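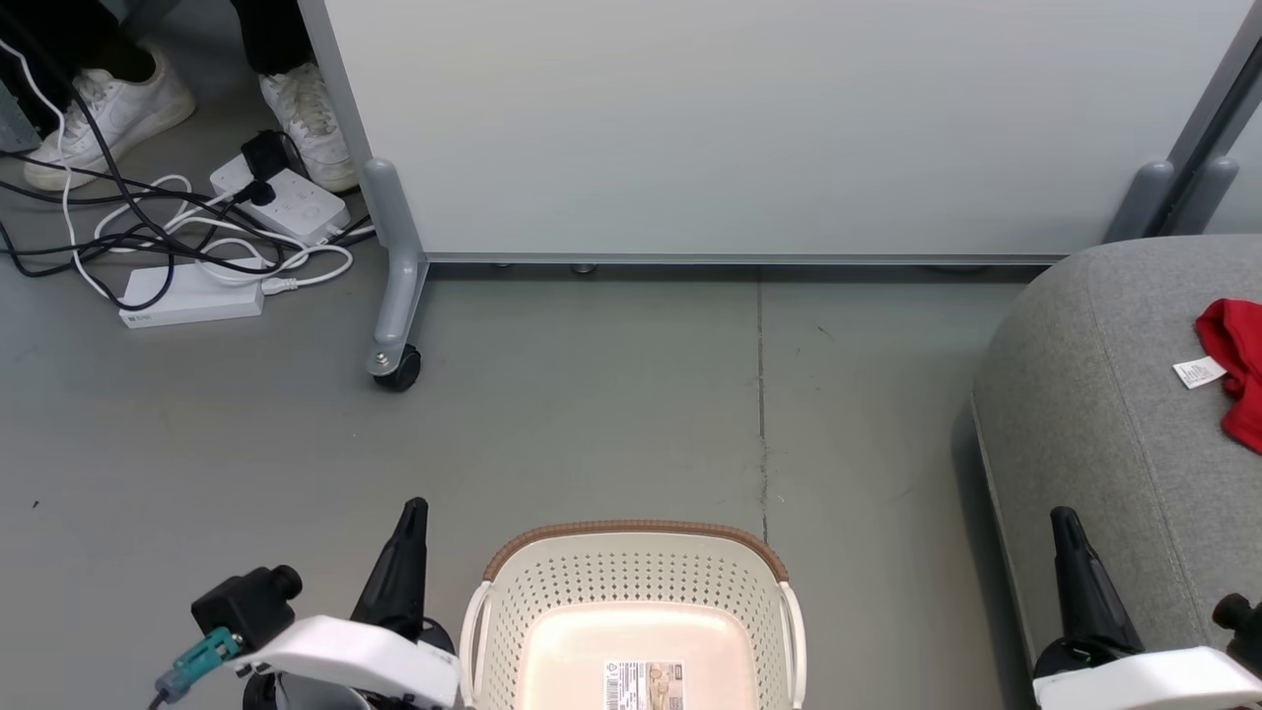
Pre-run floor and cell check, laundry pickup station, Drindville
Filled in by Itzel Rosales, July, first shift

I do this one before anybody powers up the arms, and I write way more in the comments than the form has room for (sorry, Saulius). Marks are OK, FIX or N/A.

1. Emergency stop reachable from the operator's spot. OK
Pressed it, reset it, pressed it again. Please do the second press too! We had one stick at Escobedo last year and the first press told us nothing.

2. Cables off the floor or covered. FIX
Black and white cords looped over each other by the power strip, and the white adapter block is just lying there with them. It's behind the working area, sure, but it's right where a person's feet go. I want the slack gathered up and a cover over whatever has to cross the walkway. Mireille has the covers, ask her first before ordering more.

3. Power strip condition and load. FIX
Our site rule says strips get mounted, and this one is on the floor. No daisy chains, ever. Add up the load from the nameplates and write it on the tag. I got 724 watts with everything listed for this station, well under our 1,496 limit.

4. Partition stable, casters locked. OK with a note
Gave the panel a good shove at shoulder height and it stayed put. The gap along the bottom is fine for a visual screen but please stop writing "guard" on the form. A panel on casters is a screen. If the risk assessment calls for a guard, it has to be fixed down or interlocked, and that's a different form.

5. People clear of the arms' reach. OK
Standing behind the screen is allowed in slow mode only. Say "moving" out loud before you start and wait for an answer. I know it feels silly with two people in the room, do it anyway.

6. Grippers: fingers tight, no chips, nothing rubbing. OK
Those black fingers come to a point, so hands stay out of the basket while the arms are live. Check the cable at the camera-like module through the whole wrist travel (Zyanya found one pinching at full rotation and I've been paranoid ever since).

7. Test items staged. OK
Basket between the grippers, red cloth on the sofa. The product label is still in the bottom of the basket. Leave it or peel it, I don't care, but write down which, or the runs won't compare.

8. Speed limit set for shared space. OK
300 mm/s on both arms, read off the controller and not off yesterday's sheet.

Open items: 2 and 3, both to Jaqueline Sandoval before second shift. No full-speed runs until she initials them.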